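Staltetti Community Repair and Lending Project
Progress report to the Pistov Fund, second period
19 pages of appendices to follow by post, sorry, printer trouble
Prepared by Qistina Sembiring, project lead
April 19, 2023

Where we are

Behind on the lending side, ahead on repairs. Money fine. Lease signed at last, which took up far too much of the winter and is the main reason this report is shorter on results than the last one.

You asked for plain answers against the four aims in the grant letter so I've kept to those headings. Have left out the background, it hasn't changed since the application.

Aim 1: Open the repair sessions to the whole district

Done. Sessions now run at the old seed merchant's on Didik Lane as well as at the library. Small electricals, clothes, bikes, and a bit of furniture when Lumenta can lend us clamps. Lamps and kettles still the most common thing through the door, then zips. More zips than we planned for. We have run out of the metal ones twice and are now buying by the box.

The safety testing is up to date. Every mains item gets tested before it leaves, and if it fails it goes home with the plug cut off and a note. A few people have been cross about this. We've put a line about it on the booking form so it comes as less of a shock.

Bookings: we dropped the online system. Too many no-shows and the older visitors wouldn't use it. Phone and walk-in now, with a paper list at the door. Works better. The cost of the online system stops at the end of the month and I've moved what was left into spare parts.

Aim 2: Set up a lending stock of tools

Partly done. Target was to have the full stock on the shelves by now and we don't. We have 26 items catalogued and ready to go out, mostly hand tools plus a carpet cleaner and two ladders. The carpet cleaner is booked solid. The ladders not at all so far, I think because people can't get them home on the bus. Looking at whether a delivery slot would help, no answer yet.

Hold-up is the insurance. Our insurer wanted a separate schedule for anything with a blade or a motor, then changed the form, then wanted photos of each item with its serial number. All sent. Waiting to hear. Until then the hedge trimmers and the sander stay in the cupboard.

Deposits: we said in the application there would be none. Still the case. Three items came back late, one came back broken (a staple gun, mended it ourselves). Nothing lost.

Aim 3: Training

Going well. The basic course has had 11 people finish it, and most have carried on coming to the sessions to help out. Course is six evenings: using a meter, soldering, plugs and fuses, sewing on a machine, hand mending, and a last evening where everybody brings something of their own. We moved the sewing evenings earlier as the soldering was putting people off before they'd got started. Better attendance after that.

A second course starts in July. Full already, with a short waiting list. I'd like to run it twice but we'd need another tutor and the budget line for tutors is the tightest one we have. Will come back to you on this seperately.

What people said on the feedback sheets, in short: liked the small groups, wanted handouts to take away, too cold in the back half of the room. Handouts are now written for four of the six evenings. Heating see below.

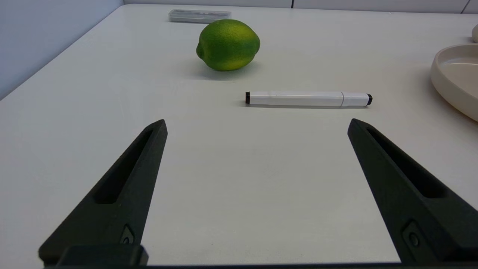

White worktop, a marker pen and a lime near the middle.

Aim 4: A proper home for the project

This is the big one. The lease on the Didik Lane building is for five years with a break at year two. Rent held for the first two. The landlord pays for the roof and outside walls, we pay for everything inside. Our solicitor was happy with it in the end, after one change to the wording on fixtures.

Work done since the last report:

New lights over the repair area. Old ones buzzed.
Extra sockets along the back wall, signed off by the electrician.
Ramp at the front door, with handrail. Needed a second go as the first was too steep.
Lockable store for the tools.
Toilet door rehung the other way so a wheelchair can get in.

Not done:

Heating. Two quotes in, both well over what we put down. The cheaper one is for electric panels, quick to fit but dear to run. The other is to get the old boiler going again, and the man who came to look at it wasn't hopeful. We got through March on hired heaters, which is not a plan. Want to settle this over the summer while we can manage without.

Signage. Design agreed, waiting on the council about whether we need permission as the building is in the conservation area. People keep going to the bakery next door and asking for us there. The bakery has been very patient.

Money

Spend is close to profile overall. Underspent on tools (the insurance thing), overspent on building works by a bit under 1,000 pounds, nearly all of it the ramp. I'd like to ask you to let us move the tools underspend across to cover this. If you would rather we kept the lines separate then I can cover it from our own reserves, but I'd need to know soon as it affects what I order.

Donations on the door are up on the last period. We don't ask for a set amount, just a tin and now a card reader, and the card reader has made more difference than I expected. It does drop its signal if the door to the store is shut.

Lumenta have renewed their support in kind for another year – clamps, timber offcuts and the use of their van one morning a month. Letter in the appendices.

Problems and risks

Insurance, as above. If it isn't sorted before summer we miss the garden season, and that's when the lending stock was meant to earn its keep.

Too few people who can do electricals. At the moment if one of them is off ill we have to turn kettles away. The training helps but it takes a while for anyone to be confident enough to work alone, and quite right too.

Data. You asked for the weight of goods kept out of landfill. We started weighing late, in the middle of the period, so the figure in the appendix only covers part of it. I haven't tried to guess the rest. From now on everything goes on the scales at the door, there is a sheet for it.

Noise. One complaint from upstairs about the sewing machines on a course night. Went up and had a chat, and we've put felt pads under them. No more since.

Next period

Get the tools out on loan.
Second course, July.
Decide on the heating, with a third quote if I can find anyone to come out.
Sign up, one way or another. Even if its only a board in the window.
Open day at Didik Lane, date not fixed. You'd be very welcome and I'll send it on as soon as we have it.

What I need from you

A yes or no on moving the underspend. Whether the part-period weights are all right for your own reporting or if you need them done another way. And the name of the right person at Pistov for the press release, as the last address I had bounced.

Accounts and the session log are in the appendices. Ring me if anything doesn't add up, mornings are best.

Qistina Sembiring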